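## 4. 光沢包装の接触状態の推定と収納実験

前章では、システム Wodent の制御部と、遠隔操作による教示データの記録方法を述べた。本章では、記録した画像列から、包装と指の間の接触状態を推定する方法を説明し、その推定を収納作業の方策に入力した場合の結果を報告する。対象とする物体は、表面が光沢のあるプラスチックフィルムで包まれた細長い菓子である。この種の物体は軽く、形がわずかに変形し、さらに照明の反射によって見かけの模様が大きく変わる。そのため、剛体で艶のない物体を前提とした従来の推定法をそのまま使うと、後で示すように、接触の判定が不安定になる。

### 4.1 問題の設定

作業は次のように定義する。左右のアームの間に、内部を仕切られたトレイを置く。右アームは、トレイの右側に置かれた包装を把持し、持ち上げ、トレイの最も大きい区画に入れる。左アームはトレイの側で待機し、必要な場合には縁を軽く押さえて、トレイの移動を防ぐ。トレイは4区画に分かれているが、本章の実験で包装を入れる目標は大きい区画だけである。小さい区画は包装の長さに対して狭いので、対象に含めなかった。

時刻 t における接触状態を c(t) と書く。c(t) は「非接触」「接触」「把持」の値を取る離散変数である。「接触」は、指が包装に触れているが、両側からの力が釣り合っていない状態を指す。「把持」は、両側の指が包装を挟み、アームを動かしても包装が指に対して滑らない状態を指す。この区別は、静止画だけからは厳密に決めることができない。滑りの有無は時間的な変化であるため、我々は正解ラベルを付ける際に、必ず前後の画像を再生して確認した。推定器に対しても、単一の画像ではなく、短い画像列を入力として与えた。

なお、「接触」と「把持」を統合して2値の問題にすることも検討した。しかし、予備実験では、指が包装の上に載っただけの段階で方策が持ち上げ動作を開始し、包装を作業面に残したままアームだけが上昇する失敗が多く観察された。この失敗を減らすためには、両者の区別が必要であると判断した。

### 4.2 装置とデータ

アームは左右とも同じ設計で、白色の3Dプリント部品をサーボモータで連結したものである。配線は外部に露出しており、関節の動きを妨げないように余裕を持たせた。この余裕のために、配線が画像の中でアームの上に弧を描いて現れる。推定器がこの弧の形を手掛かりとして使う可能性があるので、4.5節でその影響を調べる。

指の内側の面には、柔らかい繊維質の被覆を付けた。目的は、滑らかなフィルムとの間の摩擦を確保すること、および包装の局所的な変形を小さくすることである。被覆は使用とともに皺が寄り、縁の形も一定ではなくなる。我々は実験の途中で被覆を整え直す作業を行ったが、完全に同じ形に戻すことは困難であった。したがって、データには被覆の形の変動が含まれている。これを誤差要因として取り除くことも可能であるが、実際の利用では同様の変動が必ず生じるため、そのまま残すことにした。

観測には2種類の視点を用いる。第1は作業面の全体を見る俯瞰視点であり、トレイ、包装、左右のアームの一部が同時に映る。第2は指と包装の接触部を大きく見る近接視点である。近接視点では、包装の全長は画像に収まらないことが多いが、フィルムと被覆の境界を細かく観測することができる。両視点の画像は同じ時計で時刻を付け、制御周期に合わせて間引いた。

教示データは、Gayan Dewan と Etornam Mahama が交代で操作して収集した。採用した教示は合計90回である。途中で包装がトレイの外に落ち、操作者が作業を中止した回は、方策の学習には使わなかった。ただし、このような回の画像列は、接触状態の推定器にとっては貴重な「接触」の例を含んでいるので、推定器の学習には残した。包装の初期位置はトレイの右側に限定し、向きは操作者が毎回少しずつ変えた。印刷面を上に向けるか下に向けるかは、指定しなかった。

ラベル付けは Gintarė Org が全体を担当し、その一部を Tariq Soomro が独立に再度付けた。二人の判定が一致しない箇所は、ほとんどが「接触」と「把持」の境界に集中していた。特に、指が閉じる動作の終わりの数枚の画像で不一致が多い。この区間の画像は学習の損失から除外し、評価の際にも別に集計した。

### 4.3 二つの視点における見え方

提案する方法の動機を説明するため、各視点の観測例を図2に示す。近接視点では、円筒に近い形の包装の左右に指が押し当てられ、表面に白い筋状および斑点状の反射が現れている。印刷された顔の目や口の太い輪郭線は、反射が重なる部分で途切れる。文字の部分も、反射と曲面のため、全体を読み取ることが難しい。一方、被覆とフィルムが接する線は、艶の有無の差があるので、反射の影響を受けた画像でも比較的よく見える。

俯瞰視点では、包装の位置と向き、トレイとの相対的な関係を一度に得ることができる。しかし、指の厚さ方向の情報は弱い。図2の2枚目では、右側の指が包装の中央部を横切って重なっているが、この1枚だけから両側の力の釣り合いを判断することはできない。3枚目では、包装の中央部が指に挟まれている様子が見える。二つの画像は、包装の中央部に白い指が重なるという点ではよく似ており、粗い解像度に縮小すると、その差はさらに小さくなる。
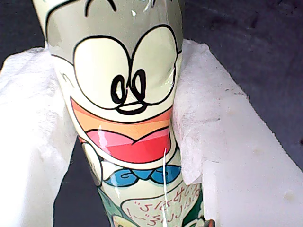
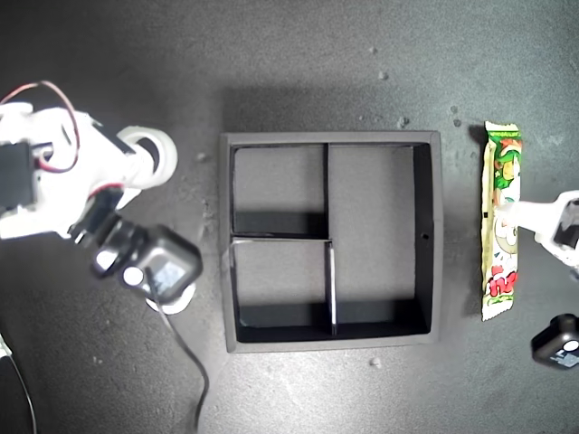
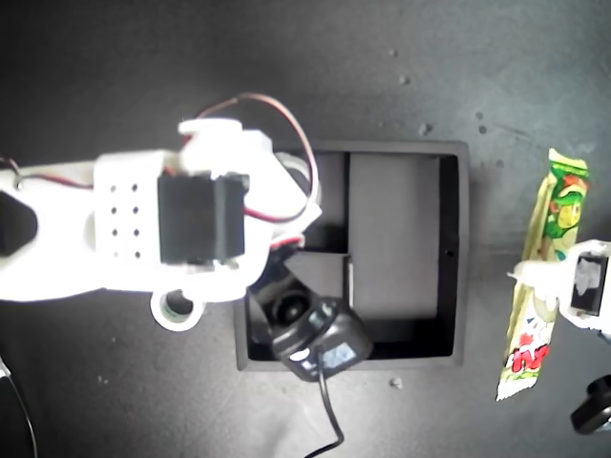 **図2**　光沢包装の観測例。1枚目は近接視点、2枚目と3枚目は作業面とトレイを含む視点。並びは時間の順序を示さない。

また、作業面は暗い灰色であり、トレイも暗い色をしている。このため、俯瞰視点の画像では、白いアームに露出が引かれ、白い部分の縁が明るく飛びやすい。露出を下げると指の輪郭は改善するが、今度はトレイの内壁と仕切りの区別が失われる。我々は露出を一定の値に固定し、両者の妥協点を選んだ。作業面に散在する小さな明るい粒も画像に残っている。これらは物体検出の閾値を低くした場合に誤検出の原因になったが、本章の推定器では問題にならなかった。

### 4.4 反射を考慮した推定器

推定器は、視点ごとの特徴抽出部と、時間方向の統合部から成る。視点ごとの特徴抽出部は、前章で述べた方策の画像符号化部と同じ構造を持つが、重みは共有しない。重みを共有した場合、俯瞰視点の大きな物体の配置に特徴が引かれ、近接視点の境界の情報が弱くなる傾向があったからである。

近接視点の画像に対しては、反射の強い領域の寄与を下げる重み地図を計算する。画素 p における明るさを v(p)、彩度を s(p) とする。白い反射は明るさが高く彩度が低いので、単純には、この条件を満たす画素の重みを小さくすればよい。しかし、本研究の指と被覆は白色であり、同じ条件を満たしてしまう。この単純な方法をそのまま適用すると、反射とともに指そのものが消え、接触の判定に最も必要な情報が失われる。実際に、初期の実装ではこの誤りを犯し、推定の精度は重み地図を使わない場合よりも低下した。

そこで、次の性質を利用した。フィルム上の反射は、包装または指がわずかに動くと、印刷模様に対して大きく移動する。被覆の白い領域は、指に固定されているので、指の動きと一致して移動する。この差を用いるため、隣接する時刻の画像の間で局所的な対応を求め、印刷模様の動きにも指の動きにも従わない明るい領域を、反射の候補とした。重み地図 w(p) は次の式で与える。

> w(p) = 1 − h(p) · d(p)

ここで、h(p) は v(p) と s(p) から計算した「白い反射らしさ」、d(p) は上に述べた動きの不一致の程度であり、いずれも0以上1以下の値を取る。h(p) が大きくても、動きが指と一致していれば d(p) が小さくなるので、重みは保たれる。被覆の皺や毛羽の部分では対応が不安定になる場合があるが、その部分は輝度の変化が緩やかであり、h(p) が極端に大きくなることは少なかった。

指の動きとしては、サーボの角度から計算した値を用いる。画像から指の領域を切り出す処理は行っていない。角度から計算した動きと画像上の動きの間には、部品のたわみによる差があるので、d(p) の計算では小さな差を無視する不感帯を設けた。不感帯の幅は、何も把持せずに指を開閉した記録から決定した。

完全に静止している間は、d(p) を計算することができない。この場合には、直前に計算した重み地図を保持する。静止が長く続くと、保持した重み地図の妥当性が下がるという問題がある。しかし、本研究の作業では、接触状態が変化する時には必ず指またはアームが動いているので、実用上の影響は小さいと考えた。照明が時間的に変化する環境では、この考えは成り立たない。

統合部は、両視点の特徴と、指の開き角、サーボの電流値を受け取り、c(t) の確率を出力する。電流値は「非接触」とその他の区別には有効であった。しかし、包装が軽く柔らかいため、「接触」と「把持」の間では電流値の差が小さい。摩擦による電流の変動の方が大きい場合もあり、電流値だけによる判定は採用しなかった。

学習では、クラスごとの頻度の偏りを補正した。「接触」の区間は他の状態と比べて短く、補正を行わない場合、推定器はこの状態をほとんど出力しない。補正を強くしすぎると、逆に把持中に「接触」の誤った出力が断続的に現れ、方策が指を閉じ直す動作を繰り返す。補正の強さは、学習に用いない画像列の上で決定した。

### 4.5 比較の条件

比較は、次の4条件で行った。

| 条件 | 俯瞰視点 | 近接視点 | 重み地図 |
|---|---|---|---|
| A | あり | なし | なし |
| B | なし | あり | なし |
| C | あり | あり | なし |
| D（提案） | あり | あり | あり |

すべての条件で、教示データ、統合部の構造、および学習の繰り返し回数は同一である。方策の本体も同じものを用い、接触状態の推定器だけを入れ替えた。方策は自身の画像入力として常に俯瞰視点を用いるので、条件Bの「なし」は推定器に対する入力がないことを意味し、方策に対する入力を除いたわけではない。

各条件につき12回の試行を行った。初期位置と向きの組を事前に決め、条件の間で同じ組を使用した。試行の順序は条件ごとにまとめず、条件を交互に入れ替えて実施した。これは、被覆の状態が試行とともに変化し、特定の条件だけが不利になることを避けるためである。包装の位置を戻す作業は Teodoro Pascual が行い、その際にどの条件が次に実行されるかは知らされていない。

成功の基準は、包装の全体が大きい区画の中に入り、右アームの指が離れた後もその状態が保たれることとした。包装の端が縁に掛かっている場合は失敗とした。この基準は厳しいかもしれないが、後続の作業で次の包装を入れることを想定すると、端が掛かった状態を成功と見なすことは適切ではないと考えた。

### 4.6 結果

条件Dの失敗は2回であり、4条件の中で最も少なかった。条件Cがこれに続き、条件Bと条件Aの順に失敗が増えた。条件Aでは、成功した試行は半数に届かなかった。試行の数が限られているので、条件Cと条件Dの成功率の差について、統計的に強い主張をすることはできない。以下では、失敗の内容を個別に調べた結果を中心に述べる。

条件Aの失敗の大部分は、持ち上げの開始が早すぎることによるものであった。指が包装の上に重なった段階で「把持」と判定され、指が十分に閉じる前にアームが上昇した。この失敗は、俯瞰視点では指の厚さ方向の情報が弱いという4.3節の観察と一致する。開き角と電流値も入力しているので、推定器はこれを補うことができるはずであるが、学習データでは、指の開き角と画像上の重なりが強く相関しており、画像の方に頼る推定になったと思われる。

条件Bでは、持ち上げの失敗は減少した。その代わりに、搬送の途中で「把持」の判定が一時的に失われる例が目立った。記録を確認すると、多くの場合、アームの向きが変わり、包装の表面の反射が指との境界の近くに移動した時刻と対応していた。包装は実際には保持されていたが、方策は判定に従って指を閉じ直し、その動作によって包装の角度がずれ、トレイの縁に当たった。すなわち、推定の誤りが、実際の把持の状態を悪化させたことになる。

条件Cでは、俯瞰視点の情報が加わることにより、このような一時的な喪失は短くなった。しかし、完全にはなくならなかった。条件Dでは、同じ種類の喪失は搬送中にほとんど観察されなかった。条件Dの失敗のうち1回は、包装の端が仕切りに当たって傾いたもので、接触状態の推定は最後まで正しかった。もう1回は、指が包装の端に近い位置を挟んだため、持ち上げた後に包装が回転したものである。この時、推定器は「把持」を出力し続けていた。定義によれば、包装が指に対して回転した時点で「把持」から外れるべきであり、これは推定器の誤りとして数えるべきである。

ラベルの不一致が多い境界の区間について、別に集計した結果も確認した。この区間では、どの条件でも正解との一致が低く、条件の間の順位も安定しなかった。人間の判定が揺れる区間で推定器に高い一致を求めることは、意味が小さいと考える。方策の側では、「把持」の出力が一定の時間続いた場合にのみ持ち上げを許可しているので、この区間の揺れが直接に失敗につながった例は見られなかった。

配線の影響を調べるため、俯瞰視点の画像でアームの上の配線を含む領域を塗りつぶし、学習済みの推定器に再度入力した。条件Aでは出力が変化する時刻が少し移動し、配線の形がある程度は使われていることが示唆された。条件Dでは、変化は小さかった。配線の取り回しは整備のたびに変わるので、これに依存しない推定が望ましい。塗りつぶしを学習時にも行うことで依存を減らすことができると予想されるが、本論文では検証していない。

### 4.7 考察と制約

今回の結果から、近接視点の導入と反射の抑制は、異なる種類の失敗に作用していると解釈できる。前者は持ち上げ開始の判定を改善し、後者は搬送中の判定を安定させた。この解釈が正しければ、艶のない包装では条件Cと条件Dの差は小さくなるはずである。我々は、紙で包まれた同程度の大きさの物体を使って短い確認を行い、二つの条件の出力がよく一致することを確かめた。ただし、この確認では収納作業を最後まで実行しておらず、成功率の比較はできない。

重み地図の計算には、包装の印刷模様が対応を求めるために十分な特徴を持つ、という暗黙の前提がある。本実験の包装は、太い輪郭線で描かれたキャラクターが印刷されているため、この前提を満たしていた。無地の透明な包装や、全体が鏡のように反射する包装では、印刷模様の動きを求めることができず、d(p) の意味が失われる。また、模様が細かく周期的である場合には、対応の誤りによって反射ではない部分の重みが下がる可能性がある。

指の色についても検討の余地がある。白色の指は暗い作業面の上で輪郭を得やすいが、反射との区別が難しくなる。色の付いた被覆を使えば、4.4節の方法よりも単純な処理で同様の効果が得られるかもしれない。この点は査読前の内部討論で Tariq Soomro から指摘された。我々は、既に収集した90回の教示をそのまま利用することを優先し、被覆の色は変更しなかった。

接触状態を離散的な値で表したことも制約の一つである。条件Dの回転の失敗は、「把持」の中に、安定な把持と回転しやすい把持が混在していることを示している。包装の重心に対する指の位置を連続量として推定し、方策に与えることができれば、このような失敗を持ち上げの前に避けられる可能性がある。俯瞰視点では包装の両端が見える場合が多いので、必要な情報は現在の構成でも得られると思われる。

最後に、左アームの役割について補足する。本実験の方策は左アームの動作も出力しているが、接触状態の推定は右アームの指に対してのみ行った。左アームがトレイの縁を押さえる力は、教示された軌道の再現に任されている。左アームの先端がトレイの上に張り出す姿勢では、俯瞰視点からトレイの内部が部分的に隠れるため、包装を入れる位置の判断に影響する可能性がある。今回の目標の区画は右側にあり、この遮蔽は失敗の原因にはならなかったが、左側の区画を目標とする場合には、左アームの待機位置を変更する必要がある。次章では、この待機位置を方策の出力から切り離し、目標の区画に応じて選択する構成について述べる。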